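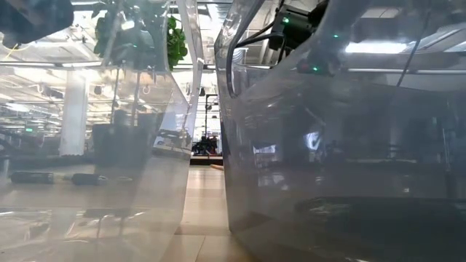 Print this release | E-mail to a colleague

Search news
Enter keyword Go

PRESS RELEASE
For immediate use

Flastia opens second year of its daily handwriting program and will give 1,000 notebooks to adult learners

Flastia, the publisher of workbooks and calendars for adult education, announces the second year of Page a Day, a program in which adults write by hand for 365 days in a row. Registration opens on Monday at 9 a.m. and stays open until the end of April. Participation is free of charge.

The program is intended for people who have lost the habit of writing by hand, and also for those who have never written in English before and want to practice it. Each participant receives one notebook with 365 numbered pages. The pages have no printed dates, so it is possible to begin in any week of the year. On every page there are 14 lines and a small space for a title. There are no lessons and no grades.

For the new year Flastia has prepared 1,000 notebooks. They will be given out through eight evening schools which have agreed to take part. The list of the schools, with their addresses and office hours, can be requested from the press contact given at the end of this release. Persons who are not students of these schools may also come and register, but they must collect the notebook in person and show the confirmation which they receive by e-mail.

"In the first year we thought that most people would write in the morning, before work," said Rafferty Haddad, program manager at Flastia. "When we read the answers to our questions, we learned that many of them write very late, in the kitchen, when the children are asleep. For this reason the new notebook has a stiffer cover. People told us they write on their knees."

What participants write about

At the close of the first year, participants were invited to send copies of pages they were willing to share. Flastia received 1,972 pages. They were read by Gráinne Ó Dubhghaill and Senan Dolan, both editors at the company, who have selected the material for a small book with the title Fourteen Lines. The book will be published by Flastia's imprint Nic Aodha and will be sold in the evening schools and by mail order.

The subjects of the pages are very different. There are recipes, complaints about buses, lists of words which the writer wanted to learn, letters to relatives that were not sent, and one long description of how to repair a bicycle pump, which continues over 11 pages. The editors have corrected nothing in these texts except the names of private persons, which were replaced with initials. Spelling mistakes were left as they stand.

"We had a discussion about the mistakes," said Gráinne Ó Dubhghaill. "I wanted at first to correct them. Then one of the writers asked us please to leave hers, and after this we asked all the others what they prefer. Nearly everybody gave the same answer."

Pencils and paper

Participants are free to use any pen or pencil. Flastia recommends a soft pencil for the first weeks, as it moves easily on the paper and a word can be removed if the writer is not satisfied with it. The paper of the notebook is slightly rough and is suitable for pencil and for ballpoint pen. It is not suitable for fountain pens with very wet ink, and in the first year some participants have reported that the ink came through to the other side of the page. The company has tested a heavier paper, but the notebook would then become too thick to carry in a normal bag.

The paper is supplied by Simport and the notebooks are bound with thread, so they stay flat when they are open. Left-handed writers can ask for a notebook which is bound on the right side. One tenth of the notebooks is made in this way.

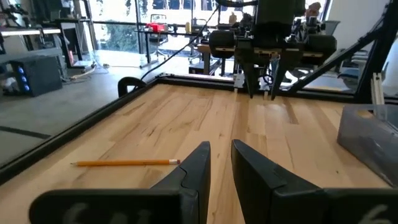 A pencil, sharpened and ready for use.

Open evenings

Before the registration closes, each of the schools will hold one open evening from 6:30 p.m. to 8 p.m. Visitors can see the notebook, try the paper and speak with persons who finished the first year. Éabha Mulcahy, a teacher of English as a second language, will give a short talk about how she uses daily writing with beginners. Her talk lasts 20 minutes and will be followed by questions. Places are limited by the size of the classrooms, and it is advised to write to the school in advance.

Teachers who want to bring a whole class may order a teacher's leaflet. It contains 52 suggestions for the first line of a page, one for each week, and a sheet for those learners who need larger lines. The leaflet can be copied freely inside the school.

Participants who miss some days are not excluded from the program. They are asked only to continue on the next empty page and not to fill the missed ones later.

About Flastia

Flastia publishes workbooks, calendars and readers for adults who are learning to read and write, or who are learning English. Its imprint Nic Aodha publishes collections of texts written by learners. The company sells its books directly to schools and by mail order.

Press contact

Daithí Duggan, Press Office, Flastia
Office hours: 9 a.m. to 4 p.m.
Review copies of Fourteen Lines and sample notebooks are available to journalists on request. Please give a postal address, as the sample notebooks cannot be left at reception desks without a name.

Print this release | E-mail to a colleague

Contact | Copyright Flastia. All rights reserved. | Back to top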